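발표자 노트 (슬라이드 보면서 읽지 말 것, 제발 천천히)

안녕하세요, 저녁 시간에 이렇게 와 주셔서 감사합니다. 마이크 잘 들리시죠? 뒤쪽도요? 좋습니다.

오늘 제목이 「옷을 오래 입는 일」인데요, 제목만 보면 무슨 절약 강연 같죠. 저도 포스터 받아 보고 조금 놀랐어요. 사실은 니트 이야기를 하러 왔습니다. 니트를 사고, 입고, 빨고, 말리고, 구멍 나면 꿰매고, 그러다가 또 입는 이야기요. 제가 니트를 정말 좋아하거든요. 좋아하는 만큼 많이 망가뜨려 봤고요.

(여기서 물 한 모금. 첫 슬라이드 넘기기)

## 1. 첫 스웨터를 망친 이야기

대학 때 산 회색 울 스웨터가 있었어요. 동네 가게 '비카치(Bikach)'에서 샀는데, 그때 제 형편에는 꽤 큰돈이었습니다. 겨울 내내 입고 봄이 와서 세탁기에 넣었죠. 수건이랑 같이, 뜨거운 물로요. 네, 지금 웃으시는 분들 다 해 보신 거죠?

꺼냈더니 조카 옷이 되어 있더라고요. 그것도 빳빳한 조카 옷. 양모는 섬유 겉면에 비늘 같은 게 있는데, 열이랑 비누랑 마찰이 한꺼번에 들어가면 이 비늘들이 서로 엉켜 버려요. 펠트가 되는 거죠. 한번 펠트가 되면 되돌리기가 아주 어렵습니다. 린스에 담가서 늘려 보라는 글도 많은데, 살짝 줄어든 정도면 해 볼 만하고 제 스웨터처럼 된 건… 저는 컵받침으로 잘라서 썼어요. 컵받침으로는 훌륭했습니다.

(웃음이 나오면 기다렸다가. 안 나오면 그냥 넘어가기)

## 2. 빨래는 덜, 바람은 더

제가 제일 많이 받는 질문이 "얼마나 자주 빨아야 해요?"예요. 속에 얇은 티셔츠를 받쳐 입으신다면 생각보다 훨씬 덜 빨아도 됩니다. 저는 한 번 입고 나면 의자 등받이에 걸쳐 두고 하룻밤 바람을 쐬어 줘요. 그다음 날은 다른 걸 입고요. 같은 니트를 이틀 연속으로 입으면 팔꿈치가 튀어나온 채로 자리를 잡더라고요.

빨 때는 미지근한 물에 중성세제 조금. 비비지 말고 꾹꾹 눌러 주세요. 헹굴 때도 물 온도를 비슷하게 맞추고요. 그리고 짤 때! 비틀어 짜시면 안 돼요. 큰 수건에 펼쳐 놓고 김밥 말듯이 돌돌 말아서 위에서 눌러 줍니다. 저희 집에서는 이걸 '김밥 하는 날'이라고 불러요. 수요일이 보통 김밥 하는 날입니다.

말리는 건 무조건 눕혀서요. 젖은 니트를 옷걸이에 걸면 물 무게 때문에 밑단이 무릎까지 내려와요. 과장 조금 보태서요. 햇빛이 바로 드는 자리는 피하시고, 중간에 한 번 뒤집어 주시면 됩니다.

## 3. 걸까, 갤까

보관 얘기로 넘어갈게요. 저는 갭니다. 무조건 개요. 옷걸이에 걸어 두면 어깨에 뿔이 생기잖아요. 그 뿔이 외출하고 나서도 안 없어져요. 그날 사진을 보면 제가 하루 종일 뿔 달린 사람으로 다니고 있더라고요.

개는 법은 어렵지 않아요. 넓은 데다 엎어 놓고, 소매를 등 쪽으로 접고, 밑단을 올려서 접으면 끝. 저는 서랍장 위처럼 좁은 데서 개다가 매번 삐뚤어져서, 요즘은 침대에 올려놓고 합니다. 무늬가 있는 페어아일 스타일은 더 그래요. 접는 선이 조금만 틀어져도 무늬가 비스듬해 보이니까 눈이 자꾸 가거든요. 그래도 네모 비슷하게만 되면 저는 그냥 넘어갑니다.
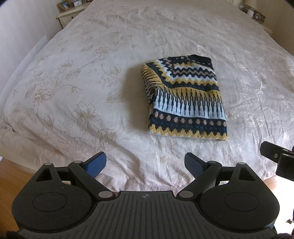

지난번 모임에서는 이 대목에서 바로 반론이 들어왔어요. 맨 앞줄에 계시던 분이, 개어서 쌓아 두면 맨 밑에 있는 옷은 한 철 내내 눌려서 접힌 자국이 그대로 남는데 그게 뿔보다 나을 게 뭐냐고 하시더라고요. 그러면서 본인은 바지 걸이에 반으로 접어 걸쳐 둔다고, 그러면 뿔도 없고 눌리지도 않는다고요.

저는 그 말씀 듣고 집에 가서 바로 해 봤습니다. 괜찮아요! 니트를 세로로 반 접고, 옷걸이를 겨드랑이 쪽에 맞춰 놓은 다음에 몸통이랑 소매를 각각 걸이 안쪽으로 넘겨서 걸치는 방식인데요, 얇은 가디건은 지금도 이렇게 둡니다. 다만 두꺼운 건 여전히 개요. 두꺼운 걸 걸쳐 놓으면 옷장 자리를 너무 많이 먹어서요. 대신 쌓는 높이를 낮췄어요. 한 칸에 다섯 벌까지만. 무거운 게 아래, 가벼운 게 위.

(시간 확인. 7시 반이 넘었으면 4번은 짧게)

## 4. 좀나방이라는 이웃

자, 다들 싫어하시는 주제입니다. 구멍이요.

구멍을 내는 건 날아다니는 나방이 아니라 애벌레예요. 그래서 나방 한 마리 잡았다고 안심하시면 안 되고, 옷을 다 꺼내서 솔기랑 목둘레를 보셔야 해요. 애벌레가 좋아하는 게 땀이나 음식 얼룩이 남은 울이거든요. 여름 전에 넣을 때 꼭 깨끗하게 해서 넣으시고, 서랍 구석은 청소기로 한 번 빨아들여 주세요.

삼나무 조각이랑 라벤더 주머니 얘기도 많이들 물어보시는데, 저는 좋아해요. 냄새가 좋아서 좋아합니다. 그런데 그것만 믿었다가 남색 조끼를 잃었어요. 제일 아끼던 조끼였는데 말이에요. 지금은 밀폐되는 주머니에 넣고, 9월에 다시 꺼낼 때 창문 열어 놓고 한 벌씩 털어 줍니다.

혹시 이미 당하셨다면 냉동실을 쓰세요. 비닐에 잘 싸서 2주 정도 넉넉히 넣어 둡니다. 가족한테 미리 말은 하시고요. 저희 집에서는 만두인 줄 알고 꺼낸 적이 있어요.

## 5. 꿰매기, 티 나게

이제 제일 신나는 부분! (슬라이드 넘기고, 수선한 양말이랑 가디건 돌려 보시게 하기)

수선을 처음 배운 건 '폰들로(Fondlow)'라는 작은 공방에서였어요. 첫날에 실을 고르라고 하길래 제가 당연히 옷이랑 똑같은 색을 찾고 있었거든요. 그런데 아무리 찾아도 똑같은 게 없는 거예요. 입던 옷은 이미 색이 빠져 있으니까요. 그래서 에라 모르겠다 하고 겨자색을 골랐는데, 그 팔꿈치가 지금 제 옷 중에서 칭찬을 제일 많이 받습니다.

방법은 직조 꿰매기 하나만 아셔도 돼요. 구멍 밑에 둥근 걸 대고(버섯 모양 도구가 있는데, 전구나 작은 국자로도 돼요) 세로로 실을 쭉쭉 깔고, 가로로 하나는 위로 하나는 아래로. 초등학교 때 색종이로 하던 그거예요. 중요한 건 구멍보다 넓게 잡는 것. 가장자리가 이미 약해져 있어서 딱 구멍만 메우면 그 옆이 또 터집니다. 제가 그래서 같은 자리를 두 번 꿰맸어요.

실은 조금 가는 걸로 쓰세요. 두꺼우면 양말 바닥에서 돌멩이 밟는 느낌이 납니다. 저는 '라왓(Rawat)'에서 파는 자투리 실 봉지를 사다 쓰는데, 색을 못 고르는 대신 봉지 열 때 재미가 있어요.

## 6. 보풀 얘기 잠깐

보풀은 싸구려라서 나는 거라고들 하시는데, 부드러운 실일수록 잘 나기도 해요. 짧은 섬유가 밀려 나와서 뭉치는 거니까요. 새 옷은 처음 몇 번 입을 때 유난히 많이 나다가 차츰 덜해지는 편이고요. 손으로 뜯지 마시고 빗이나 제거기로 살살, 옷을 평평하게 놓고 하세요. 저는 '제미스(Zemis)' 모임 가는 버스 안에서 손으로 뜯다가 소매에 구멍을 냈습니다. 그 소매가 지금 돌고 있는 그 가디건이에요. 왼쪽 소매 보시면 돼요.

## 마무리 전에

오늘 집에 가셔서 하나만 해 보신다면, 옷장에서 제일 오래 안 입은 니트를 꺼내서 불빛에 비춰 보세요. 얇아진 데가 보이면 아직 구멍이 나기 전이니까 지금 꿰매는 게 제일 쉬워요. 실이랑 바늘은 뒤쪽 탁자에 놔뒀으니 가져가셔도 됩니다.

질문 받을게요. 세탁기 울 코스 써도 되냐는 질문은 꼭 나오니까 미리 말씀드리면, 저는 씁니다. 망에 넣고, 탈수는 약하게요. 손빨래만 고집하던 시절도 있었는데 허리가 먼저 나갔어요.

(가디건 꼭 돌려받기. 지난번에 양말 한 짝 못 받음)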